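Bratmont Aquatic Center
Pool Deck and Program Safety Checklist, Winter Session — with Inspector Comments

14 January 2023
By the Aquatics Office, Bratmont

3 shares | 2 comments

This checklist records the condition of the facility before the opening of the winter adult swim, water fitness and stroke clinic programs. Each item is marked Satisfactory, Needs Attention or Not Satisfactory. Comments are entered by the inspecting staff member and remain part of the record until the item is closed. Items carried over from the September inspection are noted as such.

The inspection covers the main pool, the warm-water pool, both locker rooms, the spectator gallery and the equipment bay shared with the Stekitz Swim Club. The diving well is inspected under a separate schedule and does not appear in this document.

SECTION 1. ENTRY AND POSTED INFORMATION

1.1 Pool rules posted at both deck entrances, readable from six feet.
Satisfactory.
Comment: The sign at the north entrance was replaced after September. The new sign lists the rules in larger type.

1.2 Posted bather limit matches the current permit.
Satisfactory.
Comment: The limit for the main pool is 192 swimmers. The card at the guard desk, the card in the lobby and the permit all show the same figure.

1.3 Emergency address card present at every telephone.
Needs Attention.
Comment: The card at the warm-water pool telephone gives the old street entrance. Ambulance crews now come in by the service drive on the east side. Reprint and replace before Monday opening.

1.4 Spectator gallery limit posted at the top of the stairs.
Satisfactory.
Comment: Gallery limit is 200 persons. For the club meet, the Stekitz Swim Club is to provide its own marshal at the stair head.

SECTION 2. DECK SURFACES AND WALKWAYS

2.1 Deck free of standing water outside the splash zone.
Needs Attention.
Comment: Water collects beside lane eight near the third drain. Carried over from September. The drain cover was lifted and cleaned, and the water still sits there afterward. The slope of the tile is the likely cause, and a contractor's opinion has been requested. Until then, a wet floor sign stays in place during all open hours and guards squeegee the area at each rotation.

2.2 Tile intact, with no raised or sharp edges.
Satisfactory.
Comment: Two cracked tiles near the shallow-end steps were replaced in the fall. Grout is firm.

2.3 Non-slip mats in good condition.
Not Satisfactory.
Comment: Mats at the women's locker room door curl at the corners. Removed from use at the time of inspection. Replacements are on order. Staff are not to bring the old mats back as a temporary measure.

2.4 Walkways kept clear for a person using a wheelchair or walker.
Satisfactory.
Comment: Kickboard carts had been left along the west wall and were moved during the walk-through. Coaches are reminded that carts return to the bay at the end of every session, including the early morning one.

SECTION 3. WATER QUALITY AND CLARITY

3.1 Main drain visible from the deck.
Satisfactory.
Comment: Checked from both sides with the underwater lights on and again with them off.

3.2 Chlorine and pH readings taken and logged at the required times.
Needs Attention.
Comment: Readings are within range throughout. Two evening entries have no initials. A reading without initials is treated as a missed reading, and shift leads have been told so in writing.

3.3 Test kit reagents within date.
Satisfactory.

3.4 Total alkalinity and calcium hardness tested weekly.
Satisfactory.
Comment: The log is complete. The binder is nearly full and a new one should be started at the end of the month.

3.5 Chemical storage room locked, vented and labeled.
Satisfactory.
Comment: The vent fan is louder than it was in September. It runs properly at present. Maintenance has been asked to look at the bearings.

SECTION 4. RESCUE EQUIPMENT

4.1 Rescue tube at each guard stand.
Satisfactory.
Comment: The strap on the tube at stand two is frayed near the buckle but sound. Replace at the next order.

4.2 Backboard complete, with head blocks and all straps.
Needs Attention.
Comment: One chest strap was missing from the warm-water pool board. A spare was fitted during the inspection. The item stays open until a new spare is in the cabinet.

4.3 Ring buoys and reaching poles mounted and free to lift.
Satisfactory.

4.4 Defibrillator charged, pads within date, cabinet alarm working.
Satisfactory.
Comment: The alarm was tested with the front desk informed beforehand. Adult pads and child pads are both present.

4.5 First aid kit stocked to the list inside the lid.
Needs Attention.
Comment: Short on large gauze and cold packs. The list itself is out of date and still names items that are no longer stocked. Revise the list first, then restock to the new one.

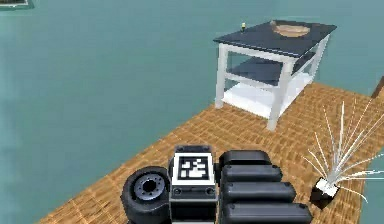
4.6 Rescue equipment check signed each day before the first swimmer enters the water.
Satisfactory.
Comment: Every sheet since the start of December was present and signed. The sheets for November were filed in the wrong drawer and have been moved.

SECTION 5. LANES, BLOCKS AND TRAINING EQUIPMENT

5.1 Lane lines tight, with no broken discs or exposed cable.
Needs Attention.
Comment: Lane line four has several broken discs close to the turn end. Swimmers in the masters group have reported scratched hands. The line has been swapped with the spare. The damaged line is tagged and stored on the second reel.

5.2 Backstroke flags at the correct height and distance.
Satisfactory.
Comment: Measured at both ends. The south line had sagged a little and was tightened.

5.3 Starting blocks secure, with no movement underfoot.
Satisfactory.
Comment: The Kütt blocks were tested one at a time by two staff members. The bolts on block six were turned a quarter and are now firm. Blocks remain covered whenever no certified coach is on deck. This applies to adult swimmers as well as to youth.

5.4 Pace clocks mounted and running together.
Satisfactory.
Comment: The clocks were four seconds apart and have been reset. It is not strictly a safety matter, but lanes that leave the wall on different clocks tend to run into each other during circle swimming.

5.5 Fins, paddles and pull buoys rinsed and stored off the floor.
Needs Attention.
Comment: The fin bins are over-full and the lower bin does not drain. The Stekitz Swim Club has agreed to take home its own fins between sessions. A new rack is in the spring budget at 700 dollars.

SECTION 6. LOCKER ROOMS AND SHOWERS

6.1 Shower temperature within the safe limit.
Satisfactory.
Comment: Tested at every shower head after a two-minute run.

6.2 Grab bars firm in accessible stalls.
Satisfactory.

6.3 Hair dryers and outlets protected and tested.
Satisfactory.
Comment: The outlet by the family changing room tripped correctly and reset on the first attempt.

6.4 Lockers free of sharp edges, with working hinges.
Needs Attention.
Comment: Locker 1163 has a bent door with a sharp lower corner. It is taped shut and marked out of service. The member who had been using it has been given another.

6.5 Benches secured to the floor.
Satisfactory.

SECTION 7. STAFFING AND PROGRAM PRACTICE

7.1 Certified guard on deck for all swim sessions, separate from the coach.
Satisfactory.
Comment: The winter schedule was reviewed line by line. A coach may not serve as the guard for his or her own group, even for a short break.

7.2 Guard certifications current and on file.
Needs Attention.
Comment: Three certifications expire before the end of the session. A renewal class is arranged at the Iruslow pool. Guards who have not renewed by their expiration date come off the schedule on that date.

7.3 New swimmers assessed before placement in a lane.
Satisfactory.
Comment: The assessment is one length of any stroke and one minute of treading water. It may be repeated at a swimmer's request. Those who do not yet meet the standard are offered the shallow-water clinic at the same hour.

7.4 Health forms complete for all registered adults.
Needs Attention.
Comment: Several returning swimmers handed in last year's form. A new form is required each winter. Coaches should have extra copies on the clipboard for the first week.

7.5 Emergency drill held within the last quarter.
Satisfactory.
Comment: The drill was held during a weekday evening practice with swimmers in the water. The pool was cleared promptly. The whistle signal was hard to hear at the far end over the music — the speaker is now switched off from the guard desk as the first step of the plan.

SECTION 8. SUMMARY OF OPEN ITEMS

Before Monday opening: 1.3, 4.5, 7.4.
Before the end of the month: 2.3, 3.2, 4.2, 5.1, 6.4.
Before the end of the session: 2.1, 5.5, 7.2.

The main pool and the warm-water pool are approved to open for the winter session with the above items outstanding. Item 2.1 will be reviewed weekly. Questions about any entry should be directed to the Aquatics Office during desk hours.

2 comments

Lane 3 regular: Thank you for dealing with the lane line. Will the 5:30 group still have the use of the far lanes while the drain is being looked at?

Aquatics Office: Yes. All lanes remain open. Please enter and leave from the shallow end and keep to the west side when walking back.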